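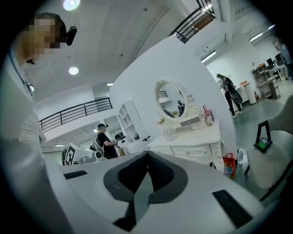 How often should I change my guitar strings if I only play at home?

Every two months or so suits most people, and sooner if they feel rough under your fingers or the tuning starts to drift.

I get this one in my inbox all the time, and I'm a terrible person to ask (my old Tokarz acoustic wore the same set from April until the leaves came down, and it sounded like a shoebox). Then I put on a fresh set of Drelosley light gauge and oh my goodness – I played straight through dinner!

Maiara Amaral, who shares my teaching room, wipes her strings down with a cotton cloth after she plays and gets 3 months out of a set. I've started doing it too. Wash your hands first, especially if there were potato chips involved.

When you do swap them, go one string at a time, stretch each one gently and tune it again, then leave a couple of wraps on the post before you snip the end. The plain strings can take an extra turn. My local shop has Wekel winders by the register and I love mine – it saves so much cranking.

Next month I'm answering Ademir's question about buzzing on the low E. Keep them coming, and tell me what strings you're playing these days!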